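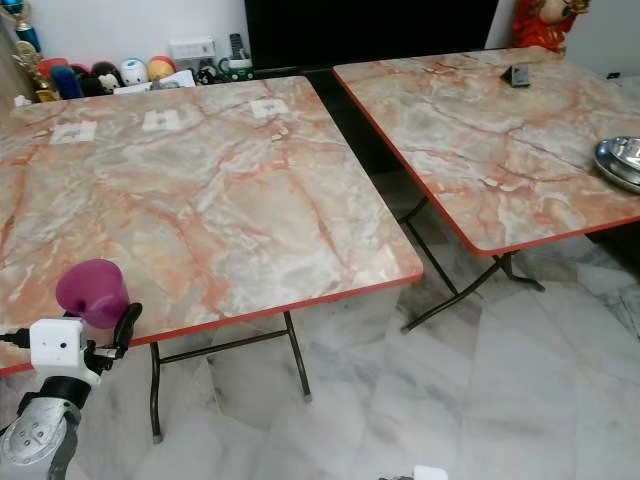
Thread on the gripper fault we've been chasing since June. Short version: the left gripper loses its grip force partway through a carry and the software goes on reporting a good hold. The job is table setting, moving a plastic cup from one folding table to the one with the plates on it. With the cup out over the corner of the table like that, a loss of force means it goes on the marble.

First drop was on run 601. Cup was picked, arm lifted, arm started the move, cup fell. The log said "grasp OK" the whole way and the arm finished the move and opened its fingers over nothing.

My first guess was the pads. They came with the Fastitz finger set and they've had a lot of use. Scuffs, light specks, a fold in the covering near the lower edge of one.

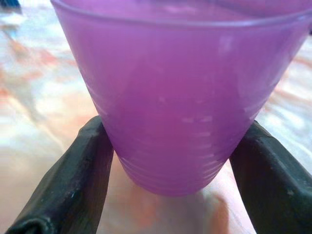
Wrist view, cup held between the pads.

Wahyudi Chong wiped the pads down and we ran it again. Same drop. We swapped them for new ones and ran it again. Same drop. So the pads are old but they aren't the fault. The old ones are back on.

Next guess was the cup. It tapers, and the ridges near the base leave less flat wall to squeeze. Anisa Sinaga moved the grasp point up a little. The drops came later in the carry, which fooled us for an afternoon.

What found it was logging motor current next to finger position. The current goes to zero while the position stays the same. The fingers stay put from friction in the gearbox until something jolts them, then they relax and the cup goes.

The driver board (Pronus) cuts current on an overheat warning. Fine, it should. The warning goes out on a status line our code never read. We only checked position, so a dead motor and a good hold looked identical to us.

I don't care much about a plastic cup. The same code would carry a fork, or a steel bowl over somebody's foot, and that's why we stopped all carries until this was sorted. No overrides, including for demos.

What we changed, in order:

1. Grasp check now reads current and the status line as well as position. Any one of them wrong and the arm stops where it is and sounds the buzzer. 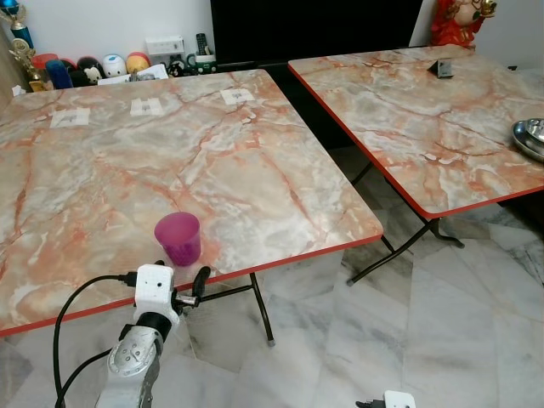 2. Hold current turned down after the lift. We were squeezing at full force for the whole carry, up to 10 seconds at a time, and that was what heated the driver.

3. On a warning before the lift, the arm doesn't lift. It opens, backs off and waits for a person to clear it.

4. Feet stay out from between the tables while an arm is live. This was already the rule. It's on the start checklist now.

Mireille Brunet asked if the right gripper has the same problem. Same board, same code, so yes. It got both fixes too. We just hadn't given it the long carries.
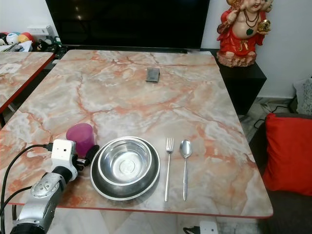 Tidov, September

Carries are back on with the new check. It has stopped the arm 2 times so far. One was a real heat warning. The other was a loose connector on the status line, and stopping for that is what I want it to do.

Still open: the buzzer is too quiet with the room fan going, and Arnar Sveinbjörnsson wants the stop logged with the arm pose. I'll post the current plots when I've labeled the axes.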